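Can a robot tidy up yet? Friday talk at Fodlow

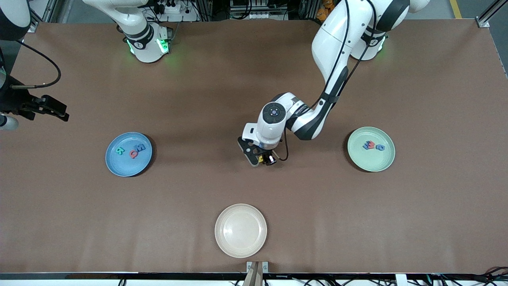 Two robot arms at work over a table with plates and foam letters.

Picking small things off a plate and putting them where they belong is a job most five-year-olds can manage. Trinity Pruitt of Tetus will talk on Friday about how far machines have got with it. Her team has logged 1,000 tries at sorting and clearing jobs, and she will go through the failures as well as the good runs.

Her short answer is that a robot can clear a table it knows, slowly. A strange kitchen is another matter – thin, flat items are still hard to grip, and a pile is worse than a row.

The talk starts at 5 in the Thibodeaux room. Entry is free for members, and there are 13 seats left.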